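Wastero open day at Tindham, did anyone else go?

gumleaf_ray
Posted 9:12 am

Went out to the Wastero open day at Tindham in April. They ran two sessions, I was in the morning one. Parking was fine, the talk was too long, the demo was good. They had the arm sorting drink containers off a table into tubs, then let people have a go with the hand-held gripper they use for recording. Keen to hear what the afternoon lot saw.

pipwhistle
Posted 9:40 am

Afternoon session here. Ours was mostly slides. The arm did 12 containers, dropped two, and then they stopped it to change a finger pad. I drove in from Nomham for that and wasn't impressed.

gumleaf_ray
Posted 9:58 am

We didn't have any stoppages. It was slow, but it got through the lot. Volker Schmieder ran ours and took questions the whole way.

Dunnart
Posted 10:31 am

Slow is the problem though. I work at the Bandara depot and a person on the line there does 400 picks in the time that arm does a dozen. Cans and bottles on a belt are a solved job. You use air jets.

kettle_and_co
Posted 11:05 am

Dunnart, they aren't aiming at depots. The talk was about picking up around the house, for people who can't bend or grip well. My mum is one of them. Different job from a belt.

Dunnart
Posted 11:17 am

Fair enough, I missed the talk. I'd still want to see it in a real lounge room before I believed any of it.

kettle_and_co
Posted 11:46 am

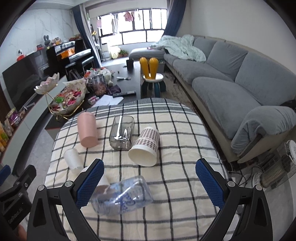

Recording with the hand-held gripper is meant to cover homes as well as the workshop, and Volker spent a good part of the morning on that. He said a bare bench teaches the arm very little about what it will meet later. Drink containers are a decent test because they don't behave alike. A paper cup tipped on its side needs a light squeeze, and a clear plastic bottle lying on a checked cloth has the lines coming straight through it, so finding the edge is a harder job than it sounds. He wants 2000 recordings before they try the next version.

pipwhistle
Posted 12:20 pm

Both of the ones dropped in our session were clear, so that fits. Still think they should have said so on the day.

gumleaf_ray
Posted 12:34 pm

Did you ask?

pipwhistle
Posted 12:41 pm

No, there was a queue for the sausages. I'll email them about the next one and post the time if they answer.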